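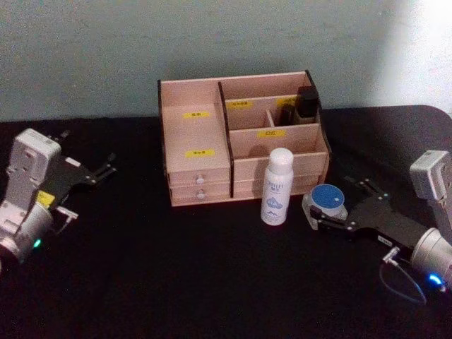
Brimcombe Tidy Mornings are looking for a few more friendly pairs of hands this August, to help us sort dressing tables and bathroom shelves for neighbours who find it all a bit much. You'd be putting pots, sprays and lipsticks away in little wooden organisers with drawers and yellow labels, so that everything has its own place and can be found again without tipping the lot out! No experience needed, only patience and a liking for small jars.

Sessions last 4 hours, with tea (and usually cake), and we pay £125 for the month plus bus fares. Do ring Yolanda Puma, or leave a note for Renzo Martinelli at the Assefa hall, any morning before noon.

Search this site Go

We use cookies. Accept Manage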